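3.2 Choosing the fruit, the basket and the bags

Readers who have ever tried to put a loose armful of fruit into a thin bag will know that the trouble begins well before anything reaches the opening, and we spent a good part of April learning this for ourselves. The Clollow set was planned around ordinary groceries, and our first thought was to use real ones from the market on Sunday mornings. Real lemons soften, though, and real strawberries hardly last an afternoon, so we moved over to artificial fruit bought in mixed lots (1005 pieces in all, of which we set aside the odd five to keep the tables tidy). The remaining 1000 were sorted by Woo-jin Yeon into 120 groups by size and outline, a patient piece of work for which the rest of us are very grateful.

The pieces differ from one another in ways that matter a great deal once they are packed together. A single apple or lemon keeps its shape and rolls if it is given the chance. Strawberries sit close to one another, and their leaves poke out and press against whatever is holding them. Grapes come in bunches, so that what looks like one thing to lift is a whole crowd of small round things, and a bunch will happily settle into the gap between two larger fruits and stay there. We liked this variety very much and made no effort to smooth it out.

For the bags we went through several kinds before settling on clear zip bags with a printed pattern.
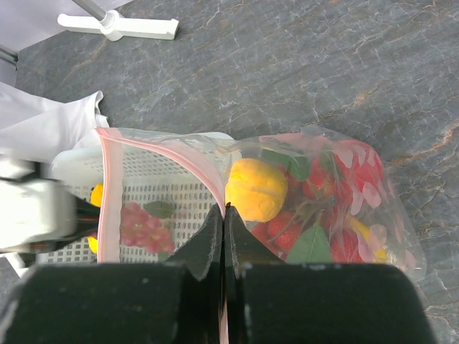
Zip closures turned out to be the part of the task we talked over most. A stiff bag holds its mouth open almost politely, but a thin one folds wherever it likes, and the two halves of the seal cling together or drift apart depending on what is pushing from inside. When the fruit is bunched toward one end, the closure no longer lies in a straight line, and anyone closing it has to follow the bend. We therefore recorded the state of the closure separately from the state of the contents, using the Kuruc checklist with two extra lines of our own: one for whether the edge lay flat, and one for whether a leaf or stem was near it.

Transparency brought its own small puzzles. Through clear plastic one sees the fruit, the printing on the bag and anything lying behind it, all at once, and our annotators at Prillska were quite often tempted to label a printed strawberry as a toy one! We asked them to mark printed figures as part of the bag, and to leave a piece unlabeled if they could make out its color but not its kind.

The basket was an easier decision. We wanted something light and open-sided, of the sort many people keep on a kitchen counter, and roomy enough to take a mixed heap without every piece showing. Figure 2 gives a fair idea of how such a heap sits, with the apple at the top and the grapes lower down toward the front.
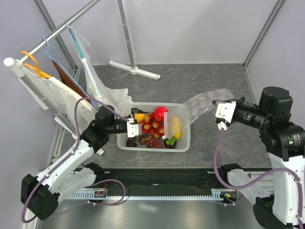 Figure 2. Mixed artificial fruit in the perforated white basket, with a clear printed bag lying partly over the lemon.

Heaps of this kind were built by hand and never arranged by color. We did ask that no bunch of grapes be hidden completely, as a buried bunch is very hard to tell from a few separate ones, and in the Cuvberg pilot this had led to long and friendly arguments over the labels. Leaves were left on wherever they came attached. The order in which pieces went into the basket was written down for each heap and is listed alongside its group number in the supplementary tables.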